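**Zernton opens its desktop teardown bench to the public in March, and would like fewer promises attached**

Every few months a company announces that old office computers are about to be saved. Zernton, which takes in retired desktops from schools and small offices, has read those announcements too and isn't making one. The company is publishing its working notes on taking apart 175 desktop towers of mixed age, including the parts that went badly.

The short version is that a tower is easy to open and slow to empty. Lay it on its side, take off the panel, and most of what has resale value is right there: the drive, the memory, the processor, the power supply. Whether any of it is worth the labor is another matter, and the notes come down on "sometimes." 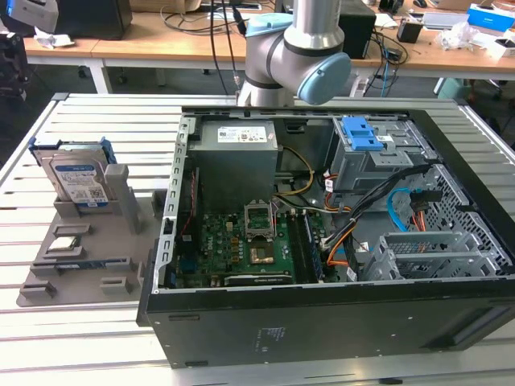
*A tower on the slatted bench, side panel off, with a drive in its blue caddy standing in the parts tray.*

"People quote recovery rates as if every case were the same case," said Min-kyu Min, who runs the bench. "I'd like to see those numbers with the stuck latches left in."

Zernton's numbers leave them in. Of the 175 towers, 16 had drive caddies that wouldn't release without damage. Sorting used up over 700 hours, a figure the company calls too high. A trial of the Meesuk parts tray cut down on lost screws but did little for speed, whatever its brochure suggested.

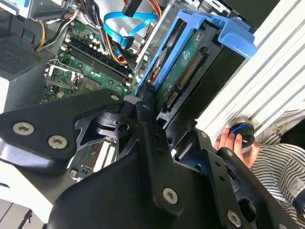
**DRIVES AND CABLES**

Plastic drive caddies are sold as tool-free. The notes accept that on paper and then spend four pages on cables. A data lead looped across the board gets in the way of the memory slots, and power wires bunched near the drives hide the connectors behind them. Zernton now asks its bench staff to clear cables first, a step missing from the Plestar guide it started with.

Processor sockets get their own warning. An empty socket with exposed pins is easy to ruin, and Zernton doubts that boards sold as "tested" elsewhere have all been checked for bent ones.

**Availability**

The notes will be free to read at the Zernton front desk in Brirnuletti, Room 403, on Wednesday afternoons. Visitors may bring one desktop for an opinion. The opinion may be that it isn't worth fixing.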